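Grestley > Workshop Group > Minutes > Equipment Review

Minutes of the equipment review meeting, 27 October 2019

Subject: Umov two-finger gripper kit, offered on trial by Lerkar

1. Previous minutes
Accepted without change.

2. Terms of the offer
Lerkar supplies the kit with the gripper, mounting plate, wrist camera and control software. The trial may be extended once, by 2 weeks. Spare fingers are charged separately. The quotation does not state whether software updates are covered after the trial. To be asked in writing.

3. Fitting
The plate did not match the existing arm and an adapter was ordered from Lương. Fitting took 3 hours, including cable routing. The manual gives no torque figure for the plate screws.

4. Garment handling
The meeting discussed work with soft items on the padded surface. Shiny, lightweight fabric, such as that of the red garment, was agreed to be a harder case than towelling. Finger opening is set in software and must be entered again after each restart, a fault already reported to Lerkar. 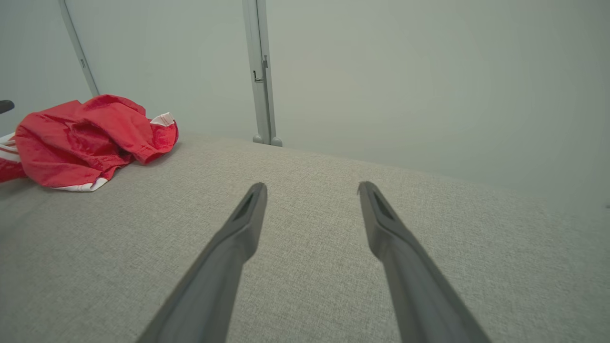

It was proposed that approach height be fixed for all garment work until the settings are saved correctly. Agreed. Each session is to be limited to around 20 picks, with the log exported before shutdown.

5. Cost
No decision. The price of the full kit is to be compared with that of the gripper alone, as the group already holds a suitable camera.

6. Actions
Write to Lerkar on updates, torque figure and restart fault.
Obtain a price for 2 spare fingers.
Circulate the session logs before the November meeting.

3 comments | 2 shares

Related items
Adapter plate order: Lortng correspondenceUmov gripper kit: fitting notes
Equipment review: November agenda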